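Tuesday, late, feet up

Long day, and I'm still thinking about the argument I had at lunch with Štěpánka Čierny over whether a machine could do my job. Her view is that stocking is the first thing to go. Mine is that she has never had to restock the drinks cooler at the Studdale store on a delivery morning, with a pallet blocking the aisle and someone asking where the oat milk went.

I put up 168 cans before opening. It took me 30 minutes and I wasn't rushing (okay, I was rushing a little). Then I went back and fixed the row I'd mixed up, which a robot supposedly wouldn't have done in the first place. Fine, point to Štěpánka.

But then there's the floor scrubber we had on trial at the Kaditz branch last October. Lovely thing, very polite, and it got stuck on the same doormat 4 times in one shift! I carried it out like a toddler. And my vacuum at home still eats one sock a week, so I'm not handing over the dishes yet. Dishes are my real test. Anybody can lift a clean mug off a rack — I want to see the lasagna pan.

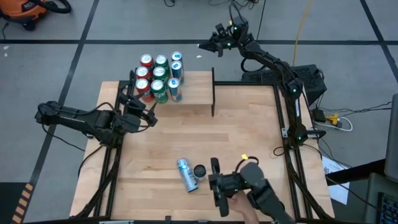 Drinks are the fairest place to start, I told her, and I do mean it. Cans are all the same shape, they stand up by themselves and they don't bruise. Reds together, greens together, blues together, three deep, with half the shelf still open: I'd sign off on that facing any morning, though I'd nudge the front blue one back in line. The one I'd really watch is the pale blue and silver can lying on its side down on the table. Standing a can up again is something my hand does while I'm talking to a customer, and I couldn't tell you how. If an arm can do that every time, with a person's hand right there in the way, I'll buy Štěpánka lunch at Rai and listen to the whole speech again.

She says 6 years. I said ask me when one of them can open a shrink-wrapped case without a box cutter and a bad word.

Early start tomorrow, and I still haven't washed the lasagna pan.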